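Chapter 4
Varicose Veins and Chronic Venous Disease

A varicose vein is a superficial vein that has become permanently dilated, lengthened and tortuous. The condition is most common in the lower limb, where the column of blood between the heart and the ankle is longest, and it may be present for decades before it causes any change in the skin. Varices at other sites, such as the lower oesophagus and the spermatic cord, arise through different mechanisms and are dealt with in the chapters on the liver and the male genital tract.

Normal structure

The veins of the lower limb form two systems. The deep veins lie within the muscle compartments, beneath the deep fascia, and carry most of the returning blood. The superficial veins lie outside the fascia. The largest of them are the great saphenous vein, which ascends along the medial side of the limb and joins the femoral vein at the groin, and the small saphenous vein, which runs up the back of the calf and usually ends in the popliteal vein. Perforating veins pass through the fascia and connect the two systems.

The wall of a vein has the same three coats as that of an artery, but the media is thinner and contains less elastic tissue. Most veins of the limb have bicuspid valves. Each cusp is a fold of intima with a delicate core of connective tissue, and the valves are more numerous below the knee than above it. 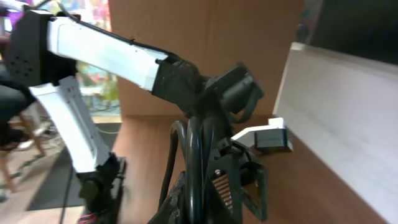
Figure 4.1 Upper and lower links of a jointed arm.

Flow towards the heart depends largely on the calf muscles. When they contract, the deep veins are compressed and blood is driven upwards; when they relax, pressure in the deep veins falls and blood enters from the superficial system through the perforators. Competent valves prevent it from falling back. In a healthy adult standing still, venous pressure at the ankle is close to that of the full column of blood. Walking lowers it considerably within a few steps. Failure of this fall in pressure – ambulatory venous hypertension – is the central disturbance in most of the disorders described below.

Causes and associations

Primary varicose veins develop without any preceding disease of the deep veins. Increasing age, a family history, repeated pregnancy and obesity are the associations most often found. Prolonged standing at work is frequently blamed, although the evidence is less consistent. In the Gillstead outpatient series, 58 of 202 patients with primary disease could name no affected parent, brother or sister. Family history taken at interview is unreliable, and the proportion should be read with that in mind.

Secondary varicose veins follow obstruction or valve damage in the deep system, usually after thrombosis. Less often the cause is a pelvic mass, an arteriovenous fistula or a congenital malformation.
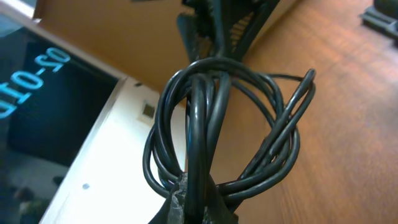 Tortuosity results from growth in length between points that are relatively fixed. A superficial vein is tethered at its junctions and where its tributaries enter, and when the wall elongates the surplus must be taken up by bends. In early disease these are shallow. In advanced disease the vein doubles back on itself beneath the skin, and its loops cross over one another much as those of the black cable in Figure 4.2 do, with several strands running vertically through the middle and others arcing out to either side. A single section through such a mass therefore cuts the same vein several times, in different planes, and the beginner may report a cluster of separate vessels. Serial sections settle the matter.

Under the microscope the wall is uneven. Some segments are thickened by smooth muscle hypertrophy and fibrosis of the intima, while others, often quite close by, are thin and consist of little more than collagen. Elastic fibres are fragmented. The valve cusps may be stretched, shortened or absent. Organised thrombus is seen in a minority of specimens, occasionally with calcification.

Valve failure or wall failure

Two accounts of the primary lesion have been given. In the older, a valve at the saphenofemoral junction becomes incompetent and exposes the next valve below to abnormal pressure, so that reflux descends the limb in sequence. In the newer, weakness of the wall comes first; the vein dilates, the cusps are drawn apart, and reflux follows. The second account explains why dilated segments are sometimes found below valves that still close.

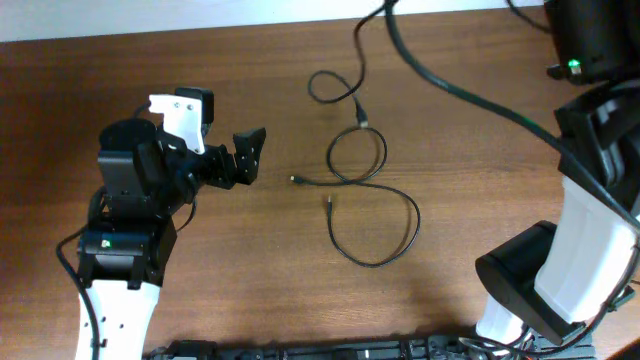
Maarten Hoekstra objects that the two accounts are too often set against each other on the strength of surgical specimens, nearly all of which come from late disease, and that a vein removed after twenty years of reflux can say little of where the trouble began. Duplex ultrasound has partly met this objection. Repeated examination of limbs with mild disease shows that reflux may appear first in a tributary, or in a short segment of the saphenous trunk, while the junction at the groin remains competent. Progress may then be upwards, downwards or in both directions.

Tineke Aerts and Zarmeena Butt reviewed about 580 such examinations and found no single pattern of onset. Their material was drawn from referred patients, and the earliest stages are probably under-represented.
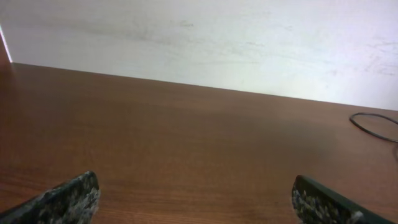 It is reasonable for the present to regard wall and valve as parts of one structure, either of which may fail first. The consequences are similar in both cases. Raised pressure is transmitted to the venules and capillaries of the skin, chiefly around the medial side of the ankle. The capillaries become dilated and elongated, and their permeability increases. Fluid escapes and produces oedema, which is at first present only in the evening. Red cells also escape, and their breakdown leaves haemosiderin in the dermis, seen clinically as brown pigmentation.

White cells accumulate in the affected capillaries when the limb is dependent.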